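I've been buying parts for old pinball machines for long enough that I have opinions about storage, and this past October I finally acted on them. The back half of my basement is now sorted. It took longer than the last two repairs put together.

The machine that started it is an Echeverri, a two-player table with a mechanical bell and a playfield that somebody sanded before I owned it. I paid $440 for it, and the seller helped me get it down the stairs. It came with a shoebox of spares, and the shoebox is what caused the trouble. Some of the parts fit the Echeverri. Some fit other machines. A few I still can't place.

For a while I kept everything in the shoebox and dug through it each time. Then I bought a second machine, a Pevum, and a second box of spares came with that one. The two boxes got mixed up the first week. I spent one whole evening looking for a flipper return spring I had already put on the machine.

## Sort by job

My first try was to sort by machine. That fell apart because a lot of the small hardware is shared. Lamp sockets, leaf switches, rubber rings and most of the screws will go on either table. I was keeping two half-empty bins of the same thing and running out of one while the other sat full.

Now I sort by what the part does. Anything that lights up goes together. Anything that closes a contact goes together. Coils have their own drawer, with the resistance written on masking tape and wrapped around the body. If I haven't measured one, it gets blank tape so I know to check it before it goes in.

While I'm working I use open trays on the table and leave the drawers shut. A shallow tray is better than a deep one for this. I can see to the bottom, and I can get my fingers under a small part without tipping everything out.
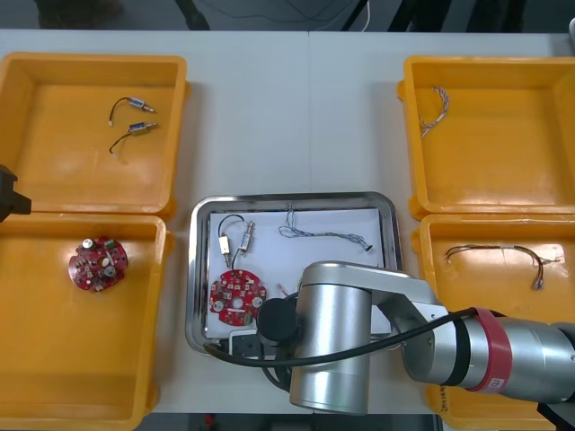 ## Labels

I tried a label maker and gave up on it. The tape curled off the drawer fronts over the summer, when the basement gets damp. Index cards cut in half and slid into the drawer holders have stayed put. I write them in pencil, and when the contents change I erase and start over.

Each card has the name of the part, the size, and where I bought it last. That third line has saved me the most time. I used to order from a place called Skoratley and would forget which of their three kinds of lamp socket was the right one. Now it's on the card.

I don't write quantities. I tried that too, and the numbers were wrong within a month.

## What I threw out

This was harder than the sorting. I had a coffee can of burned-out bulbs that I'd been saving for no reason I can remember. I had rubber rings so old they cracked when I stretched them. I also had nine broken drop targets, and I kept two of those for the color match in case I ever try to make replacements.

The bulbs and the rubber are gone. The wiring scraps went too, except for the cloth-covered pieces, which are hard to find in the right colors — I keep those rolled up in a cigar box next to the soldering iron.

## Still to do

The Pevum has a score reel that sticks between 8 and 9. I've cleaned it once and it was fine for a few games, then it went back to sticking. I think the pawl is worn, and I have a spare somewhere that may fit. It should be in the third drawer down, under mechanical, if I did this right.

The manuals are still in a pile on the dryer. I need a shelf for those, and a better lamp over the bench before it gets dark at five again.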